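Project report: Evaluation of the Sasura hand gripper kit for household tasks
Eteck, student project, Roussel workshop group

4. Test of the kit

The Sasura kit was delivered in February in one box. It is a gripper that a person holds in the hand, and the tasks are shown with it first, before any robot arm is used. The supplier is Prirkberg. We paid 600 for the kit and 400 for the service plan, so our budget of 1000 was used completely.

Assembly took one afternoon. The manual is clear, but the drawing for the finger screws is too small and we mounted one finger in the wrong direction. The support desk answered our message the next morning.

For the trials we chose clothes, which are more difficult than boxes or cups. We made 22 trials in a living room, on a table with a lace cloth. The task was to take a garment by its edge and fold it one time. Cotton was the easier material for us. The blue pads hold a seam well, if the person comes from the side and closes slowly. With smooth leather the pads slipped more often, and we had to press stronger than we wanted.

The second difficulty was the tablecloth. In several trials the fingers took the lace together with the shirt. We then learned to lift the fingers a little before closing.

4.1 Opinion on the service

The service plan includes spare pads and a yearly check. For a school we find the price of the plan too high, because the pads can also be ordered separately. The kit itself we can recommend to other groups, also to those without experience in mechanics.

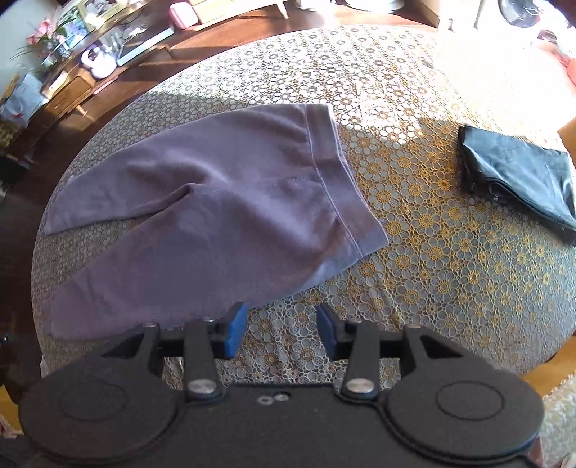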